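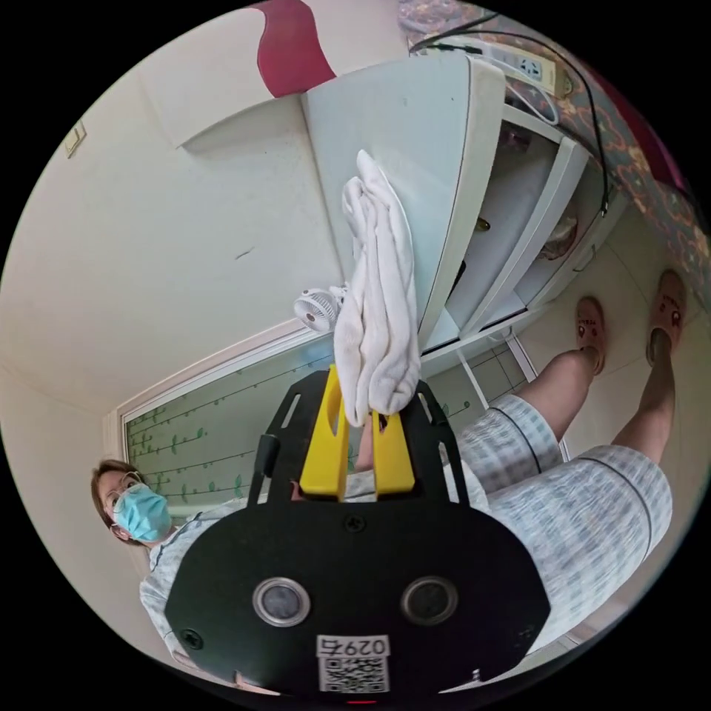 *Figure 1 : la pince tenue à la main, une serviette blanche entre les deux doigts jaunes.*

# Projet Mutudel : choix et budget du matériel de préhension

## 1. Contexte

Notre groupe devait préparer l'achat du matériel pour le projet Mutudel, qui porte sur la manipulation de textiles domestiques. Le travail au laboratoire ne commence qu'en mars. Avant cette date il faut savoir quoi commander, à quel prix et avec quel délai. Ce rapport présente l'état de notre réflexion au dimanche 15 décembre.

La question principale était la suivante : faut-il acheter tout de suite un bras robotisé complet, ou bien commencer avec des pinces tenues à la main et repousser le bras à l'année prochaine ? Le règlement du module nous donne une enveloppe fermée. Un dépassement, même petit, demande une nouvelle signature du département, et cela prend plusieurs semaines.

## 2. Besoins

Nous avons retenu les besoins suivants :

- saisir un tissu souple par un bord ou par un pli ;
- travailler dans un logement ordinaire, avec peu de place ;
- pouvoir remplacer les doigts sans renvoyer la pince au fournisseur ;
- garder un identifiant lisible sur chaque pince, pour l'inventaire.

Pour le dernier point, l'autocollant placé sur la plaque noire (numéro 0297 et petit code QR) nous convient bien. Nous proposons de reprendre ce numéro dans notre tableau de suivi, sans créer une deuxième numérotation.

## 3. Offres reçues

Nous avons demandé un prix à deux fournisseurs, Niltside et Brorine. Les prix sont hors taxes et par pince.

| Fournisseur | Prix unitaire | Doigts de rechange | Délai |
|---|---|---|---|
| Niltside | 568 € | compris (un jeu) | 27 jours |
| Brorine | 551 € | en supplément | non confirmé |

L'offre de Brorine paraît moins chère, mais le prix des doigts n'est pas encore connu. La différence est de 17 € par pince, et nous pensons que le jeu de rechange coûtera davantage. Nous avons écrit deux fois pour avoir ce prix et nous attendons la réponse.

Le bras Obi a été étudié aussi. Il est compatible avec la plaque des deux pinces selon les fiches techniques. Nous ne l'avons pas mis dans le tableau, car son achat dépend d'un autre budget.

## 4. Quantité et calcul

Nous demandons 3 pinces : deux pour le travail en parallèle et une en réserve. Avec Niltside, le total est de 1 704 € hors taxes. Avec Brorine, il est de 1 653 € hors taxes, sans les doigts de rechange.

Il reste à ajouter le transport, que Niltside facture séparément, et une boîte de rangement pour chaque pince. Les textiles (serviettes, torchons) seront apportés par les membres du groupe et ne figurent pas dans la demande.

## 5. Proposition

Nous proposons de commander chez Niltside et de reporter le bras Obi. Ce choix a un défaut que nous devons signaler : sans bras, nous ne pourrons pas vérifier si les gestes faits à la main sont reproductibles par une machine. Cette partie du cahier des charges serait donc déplacée à l'année suivante, si l'encadrement est d'accord.

## 6. Points ouverts

- Prix des doigts chez Brorine.
- Durée de la garantie : les deux fournisseurs ne comptent pas à partir du même jour (commande pour l'un, livraison pour l'autre).
- Lieu de stockage des pinces pendant les vacances.
- TVA : à vérifier avec le service des achats avant l'envoi du bon de commande.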